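소형 음료 종이팩의 배출

소형 음료 종이팩은 주스, 두유, 유제품 등을 한 번에 마실 분량으로 담는 직육면체 모양의 용기이다. 다 마신 뒤의 처리 방법을 두고 여러 안내가 나와 있으나, 안내의 내용이 서로 어긋나는 경우가 많고 그 효과에 대한 근거도 대체로 빈약하다. 이 문서는 가정과 사무실에서 나오는 소형 종이팩의 구조, 버리는 방식, 그리고 이를 둘러싼 논란을 다룬다.

구조

종이팩은 이름과 달리 종이만으로 되어 있지 않다. 상온 보관용 제품은 보통 판지에 폴리에틸렌을 여러 겹 입히고 안쪽에 얇은 알루미늄박을 붙인다. 냉장용 제품에는 알루미늄층이 없는 것이 많다. 전자를 멸균팩, 후자를 일반팩 또는 살균팩이라 부르는데, 겉모습만으로 둘을 가려내기는 쉽지 않다. 안쪽이 은색이면 멸균팩이라는 구별법이 널리 쓰이지만, 팩을 잘라 보기 전에는 확인할 수 없다는 약점이 있다.

상온용 소형 팩의 위아래는 삼각형으로 접은 날개를 몸통에 붙여 마감한다. 빨대 구멍은 얇은 막으로 덮여 있고, 음료를 마신 뒤에는 그 구멍이 내용물이 새는 거의 유일한 통로가 된다. 구멍이 작아 속을 헹구기 어렵다는 점은 분리배출 안내문에서 좀처럼 언급되지 않는다.

표시

겉면에는 원재료명, 영양성분표, 보관 방법, 분리배출 표시 등이 작은 글자로 빽빽하게 인쇄된다. 표시 항목이 늘어날수록 글자는 작아질 수밖에 없으며, 소비자가 이를 실제로 읽고 버리는 방법을 정하는지는 의문이다.

산림 인증인 FSC 표시도 종이팩에서 흔히 볼 수 있다. 이 표시는 종이 원료의 출처에 관한 것이며, 사용 후 재활용 여부를 보증하지 않는다. 그런데도 나무 모양의 도안 때문에 재활용 표시로 오해하는 사람이 적지 않다. 제조사들이 이 오해를 바로잡는 데 얼마나 적극적인지는 따로 따져 볼 문제이다.

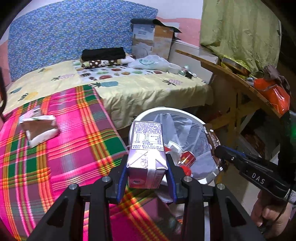
배출 방법

일반적으로 권장되는 순서는 내용물을 비우고, 물로 헹군 다음, 펼치거나 납작하게 눌러 말려서 종이팩 전용 수거함에 넣는 것이다. 빨대와 빨대 비닐은 따로 떼어 낸다. 일반 폐지와 섞으면 코팅층 때문에 폐지 공정에서 제대로 풀리지 않고 찌꺼기로 걸러지기 쉽다.

문제는 전용 수거함이 없는 곳이 많다는 데 있다. 수거함이 없으면 팩만 따로 묶어 내놓으라는 안내가 뒤따르지만, 묶어 낸 팩이 운반 과정에서 다른 폐지와 합쳐지지 않는다는 보장은 없다. 사정이 이러하다 보니 책상 옆 휴지통이 종이팩의 사실상 종착지가 되기도 한다. 음료 캔과 과자 포장지를 한 봉투에 담는 습관이 자리 잡은 공간에서는 종이팩만 골라내라는 요구가 잘 통하지 않는다.

휴지통과 봉투

실내용 휴지통에는 얇은 비닐봉투를 씌우고 윗부분을 테두리에 걸거나 안으로 접어 넣는 방식이 흔하다. 비닐은 남은 음료가 통 바닥에 고이는 것을 막아 주지만, 덜 비운 팩이 눌리면 구멍으로 나온 액체가 다른 쓰레기에 묻는다. 젖은 포장재는 선별 과정에서 오염물로 처리될 가능성이 높다. 따라서 나중에 한꺼번에 고르면 된다는 주장은 적어도 음료 용기에 대해서는 설득력이 약하다.

뚜껑 없는 원형 휴지통은 한 손으로 버리기 편해 사무실에서 즐겨 쓰인다. 편리함이 분리배출을 방해한다는 비판이 있으나, 통을 여러 개로 나눈다고 결과가 반드시 나아지는 것도 아니다.

수거 실적에 대한 논란

생활용품 업체 프레스텀(Prestum)은 2월에 사무실용 분리 휴지통 '베니브비(Venivby)'를 내놓으면서, 한 사업장에서 종이팩 652개를 모았다고 홍보했다. 그러나 발표 자료에는 같은 기간에 팩이 모두 몇 개 소비되었는지가 빠져 있어 회수율을 계산할 수 없다. 모은 팩이 어디로 보내졌는지도 적혀 있지 않다.

폐기물 분야 저술가 이드리스 엘리스(Idris Ellis)는 레스턴(Reston) 사무동의 직원 54명에게 팩을 버리는 습관을 물었다. 헹군 뒤 펼쳐서 버린다고 꾸준히 답한 사람은 다섯 명이었다. 엘리스는 이 결과를 홍보 수치에 대한 반론으로 제시했지만, 조사 대상이 한 건물에 그치고 답변을 실제 행동과 대조하지도 않았으므로 이 역시 조심해서 읽어야 한다.

용량 200밀리리터 안팎의 소형 팩은 큰 팩보다 내용물에 비해 포장재가 많이 든다. 대용량 제품을 사서 컵에 따라 마시라는 권고는 여기에서 나온다. 다만 개봉한 뒤 다 마시지 못하고 버리는 음료까지 계산에 넣은 비교는 드물다.

같이 보기
멸균팩
생활 폐기물
분리배출 표시
산림 인증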